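Vavico > Our company > About us > Looking after Bite

Search Vavico Enter keyword

I'm one of the small crew at Vavico in Ostdale, and most of my working day goes on a single cell called Bite. It's a white arm with a two-finger gripper, it picks groceries off a table, and I'm the one who sets it up, keeps it going and gets the blame when it sulks!

Every new layout gets built in simulation first. I put the arm next to the table, check the reach, then work out how the fingers should come down on awkward things like kiwi fruit (small, oval, loves to roll) without bumping the cartons. We've got 299 saved layouts now, all kept in Kelum, our own little planning tool - and yes, I did name a few of them after biscuits.

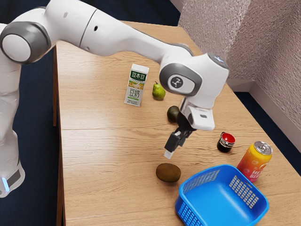
Ostdale Foods' packing team told us they'd rather have a cell that stops and asks for help than one that guesses, and could we please make the restart quicker while we were at it. Fair enough. Restarting used to take 17 steps, and I've got it down to 13 so far.

On the real cell I wipe the fingertip pads every morning, check the wrist bolts for play and run the home position twice before anything goes on the table. Pads get swapped as a pair, even if only one looks worn. In May I changed the cable at the shoulder joint too (a fiddly job, skinned knuckles and all) and then had to redo the zero on every joint - worth it, though, as the arm had been stopping a hair short on the far side.

If you'd like to come and see Bite running, drop us a line and I'll put the kettle on.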